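From: Candela Olmedo
To: Misitwood tabletop list
Subject: Re: Paper covering and grid for the long table
Date: 18 October 2026

Dear members,

Thank you to Mr. Palacios for his message, quoted in part.

> The paper on our long table has been replaced twice since July. Could the list confirm
> what size of square we should tape, and whether plates are to be set on the lines or
> inside them? Our two groups have been doing it differently.
> Valeriano Palacios, Sepúlveda room

The following applies to all rooms.

The long table is to be covered in brown kraft paper, laid lengthwise and pulled flat before any tape is applied. Light wrinkles are acceptable. Tears are to be reported to the Flinano supply desk, which currently holds 5 rolls.

The grid is marked in blue tape, four columns across. Each cell should be 400 mm on a side. Rooms with narrower tables may use 364 mm, provided that the same measure is kept along the full length.

Plates are placed inside a cell and centered by eye. They are not to be set across the tape.
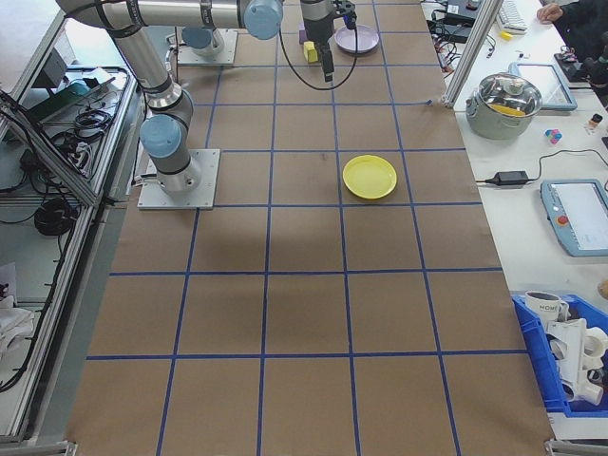

Small blocks may stand on the paper near a plate. Cooking pots, lids and bottles should be kept on the side table, as should any blocks not in use. Cloths are to be folded and returned to a shelf at the end of the day.

Rooms that have already taped a different size need not redo the work until their next change of paper. Please send questions to this list so that all rooms may see the reply.

Respectfully,
Candela Olmedo
Room Standards, Misitwood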